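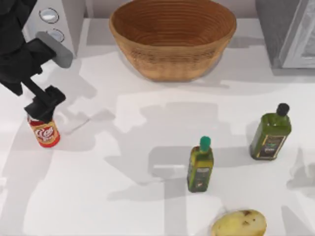
Lieven Mulder wrote in after the last issue to say that the fingers on the Wernitz cell had been replaced twice before anyone thought to look at the wrist bolts, and that he would like the order of checks written down. Fair enough. The order we now use at Paldale is set out below, as of 29th January.

The cell is a simulated one: two arms over a white kitchen counter, with a parallel gripper picking up groceries. People assume a rendered cell needs no upkeep. It needs a fair amount, and most of it is the same work we do on the real counter at Gernotside, done in a settings file.

Start with the mount. The gripper has to sit square to the last link, and the offset has to match the one in the Rieger drawings. In June somebody edited it by 2 mm to rescue a bad grasp, and every later grasp was off by the same amount.

Then check the closing force. A soda can held from above, with the fingers around the top, is the pick we use for this. Run it 11 times from the same start. If the can slips in any run, look at the friction value on the finger pads before touching the force. Too much force hides a friction error, and you will meet it again with the olive oil bottles, which are square-sided and a different shape of problem.

Shadows come third. Both arms throw large gray shadows on the counter, including an arm that is out of view. Leave them on. Sixten Backlund switched them off for a week to save render time, and the detector trained on those runs did badly at Gernotside, where the lamps are overhead.

Last, reset the objects and compare positions against the saved layout. The wicker basket should be empty at the start of a run. A bottle that begins with a lean goes in the log with its run number; run 346 is the one to look at if you want to see how an entry should read.

The log stands at 866 entries. Please add to the existing file and don't start a new one. Lieven has asked for a line on the wrist bolts at Gernotside as well, and that will go in with the next revision.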